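Tronell hand-held gripper, 3 weeks in

Posted by Csenge Tóth
5 comments | 30 shares

I swapped our old Balogh gripper for the Tronell in November. The soft fingers are the best part. They hold small cups without much squeezing, and the Balogh kept crushing paper ones. The wide plates are the weak point - they block the near side of the table, so you learn to reach from farther back. The round lens view loses the corners too. At 400 for the set, I'd buy it again.
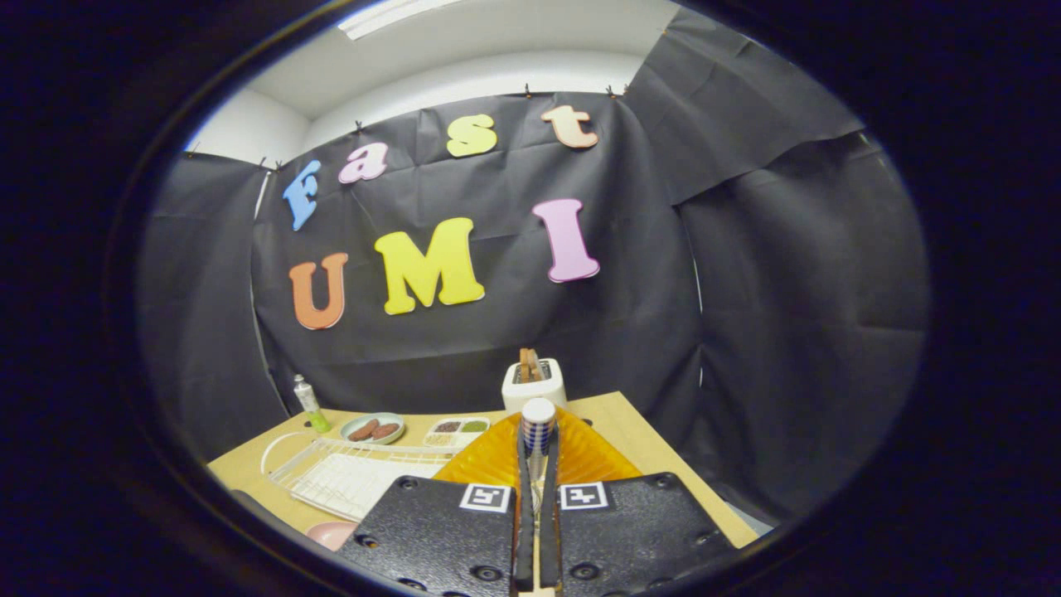

Striped cup in the soft fingers, in front of the toaster.

Related
Grikach wrist camera review
Two cheap arm controllers compared

Contact | Back to top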